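Load spreading (heavy transport)

Load spreading is the practice, in heavy haulage and lifting, of sharing the weight of a large object over a bigger patch of ground than it would otherwise press upon. It is among the oldest ideas in the trade, and many an experienced foreman will tell you, usually at some length, that the ground deserves as much attention as the crane.

Background

A tall vessel or a transformer may stand quite happily on its own foundations, yet on its journey there it has to cross yards, verges, quaysides and bridges that were laid down with much lighter traffic in mind. Early hauliers managed with railway sleepers, brushwood and a good deal of patience. Timber mats came into more regular use as loads grew, and steel plates and beams followed where timber would have had to be too thick to be practical.

The small port of Ormsby is often mentioned in local accounts of the subject. Its old quay had a soft strip behind the wall, and the haulage firm Bolmont used to lay a double course of mats across it whenever a heavy piece came ashore. Keith Ellery, who ran the yard there for many years, kept a notebook of each crossing, with sketches of how the mats had settled, and parts of it were later copied out for the training of new crews.
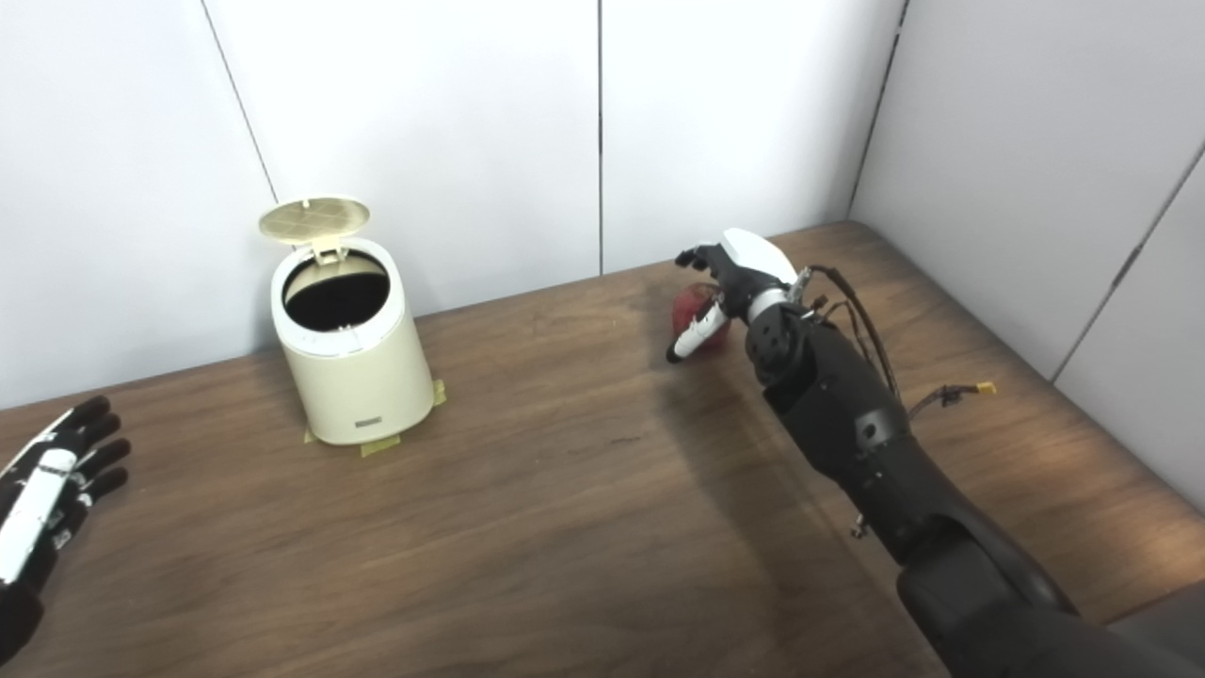 Small pedal bin with the lid open.

Methods

The simplest method is the mat, a set of heavy timbers bolted side by side and laid across the direction of travel. Mats are forgiving things – they bend a little, they can be dragged about with a modest forklift, and a damaged one is easily spotted and set aside. Steel plates are thinner and stiffer, though they can be slippery in the rain and need careful joining at the edges.

A second approach is to change the vehicle itself. Adding axle lines to a trailer lowers the load carried by each wheel, at the price of a longer combination that is harder to coax around corners. On the Waltmont crossing, planned by Beverley Ngata for a load of around 40 tonnes, both approaches were used together, with extra axles for the road and mats for the last stretch of grass.

See also

Crane mats
Axle load
Skidding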